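August, before breakfast

Slept badly again. The fan in the back bedroom has developed a click, and I lay there composing a letter to the people who made it. By four I had the letter down to one word. Got up and did the choir accounts instead, as if that were a treat.

The Merngate Singers now have 36 paid members and 1241 dollars in the bank, out of which we are supposed to hire a hall, a piano and a bass. Gilmar says we can't hire a bass, that it would be against the spirit of the thing. Gilmar is a bass, so I'd expect him to say that. He has been our only one since spring, when the other one moved to Saslow for a woman with a boat.

Rehearsal last night was the Holanda piece, second movement, pages 11 through 19, or in the case of the altos, pages 11 through 14 and then home. Mhairi has decided that we are to sing the whole opening on "noo" until we can be trusted with words. I've sung in that choir for years and I have never been trusted with words before October. She stopped us at bar 181 so many times that Ivone wrote the number on the back of her hand. It's the place where the sopranos come in a beat after everyone else, which is marked in the score, and where the sopranos also come in a second time, which isn't.

I like the piece more than I let on. There's a stretch in the middle where the altos have the same note for nine bars while everything moves around us, and it feels like standing on a train platform. I'd never say so at the break. At the break we talk about parking.

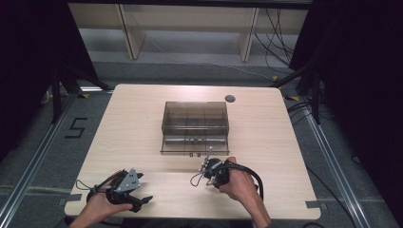
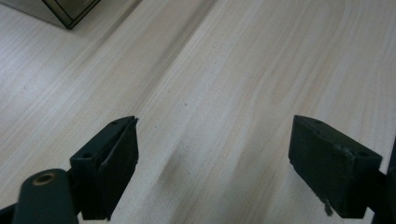
Iolanda Falcão
from the kitchen diary, Merngate

Later, after lunch. Toast, and the end of the cheese.

Edileuza called about the tour. It is a tour now. When it was first brought up it was a drive to Flinanmont to sing in a church, with a stop for pie. Since then it has picked up a bus, a printed program and a T-shirt, and I gather there's a second church, which heard about the first one and was hurt. The bus is 500 dollars for the day. I pointed out that this leaves us 741 for everything else until Christmas, and Edileuza said "Well, that's plenty," in the voice she uses for telling people their haircut will grow out.

She also wants a solo to open with. She didn't say whose. She left a long pause after the word "solo" and I let it sit there until she had to go see to her beans.

The T-shirt is a problem. There was a vote on the color, and the color that won was "a sort of plum." Six people have since been to my door or rung me up to describe the plum they had in mind, and they are six separate fruits. Gilmar's is brown. I asked him if he'd ever bought a plum and he said his sister did that.

Tried to practice for half an hour with the windows shut. The trouble with an alto line on its own is that it sounds like somebody looking for their keys. Got as far as the nine bars, held the note, checked it against the piano at the end and found I'd gone flat by enough to be in another piece. Did it again standing up. Better. Did it again in the hallway, where I am frankly magnificent, and considered asking whether the Flinanmont church has a hallway.

Evening now. Ivone came by to return the casserole dish and stayed for two hours. The number has washed off her hand but she says she still sees it. She's thinking of giving up the choir after Christmas. She has been thinking of it every August since I met her, and we went through the reasons in the usual order – the stairs, the cold in the hall, Mhairi's eyebrows – and then she asked if I'd marked the breath on page 16 and we got the scores out. We sang it at the kitchen table, both parts, not very loud. She was flat too, I was pleased to hear.

To do tomorrow: call the bus people. Find out what a plum looks like on cotton. Put something under the foot of the fan, a folded envelope maybe. Buy cheese.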